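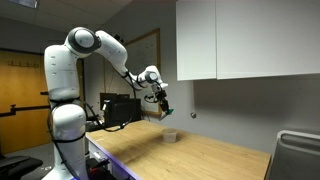 Maricel Dizon wrote in after my last column to say that if an arm needs a whole table to itself before it will pick up one little thing, she would like the table back, thank you very much. She has a point, and I have been chewing on it ever since, mostly over breakfast.

The product that set her off is the Grasance, the robot arm that Drestska now offers to small shops and labs on a monthly plan. You pay 887 dollars a month, with a minimum of three months, and for that you get the arm, the gripper, the software and a person on the phone. I spent 13 days working alongside one in Tramham, and I came away fonder of it than I expected to be, which my wife will tell you is how I am with most things that hum.

Let me start with what I liked. Teaching it a new job is a pleasant way to spend a morning. You take hold of the wrist, you walk it over to where the green piece is, you close the fingers, you walk it to the cup, and it remembers. Danilo Ocampo, who had never touched a robot in his life, had it sorting small parts before lunch, and he was so pleased that he went and called his brother.

Now for the part where Maricel and I agree. The cables run along the outside, in loops, and at this price I think they ought to be tucked away - I was forever minding my sleeves. The gripper is fussy about anything soft. And the plan says nothing about who pays when the fingers wear down, so I asked, and the answer took 17 emails.

Would I sign up? For a shop that does the same small job all week, I believe I would, and cheerfully. For a place like Maricel's, where every order is different and the bench is already spoken for, I would wait and see whether Drestska brings out the shorter plan they keep hinting at for April. If they do, Maricel, I'll come over and help you clear a corner.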